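Robotics and Automation - Handout 6
Notes on the demonstration at Clolley, Wednesday, May 23, 2018

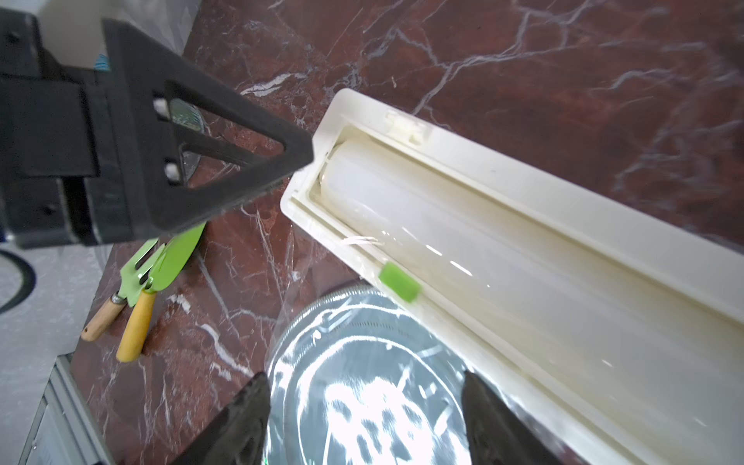 Fig. 1. Wrist view, film-covering task. Round metal bowl or plate under plastic wrap; film dispenser with green slide cutter.

Task: cover a round metal container with cling film, cut the film, release. Log supplied by the Toston lab: 261 trials, some 100 of them teleoperated.

Points to review before the lab session:

Film is thin, clear and reflective. Depth readings on it are unreliable - glare shows up as holes or false surfaces. See the highlights in Fig. 1.

The cutter runs on a rail, so motion is constrained to one axis. Use compliance across the rail and position control along it.

Polished stone adds reflections of its own. Segmentation thresholds set on a matte bench do not carry over.

Reading: Montecinos report, section 2. Skullow visit moved to August.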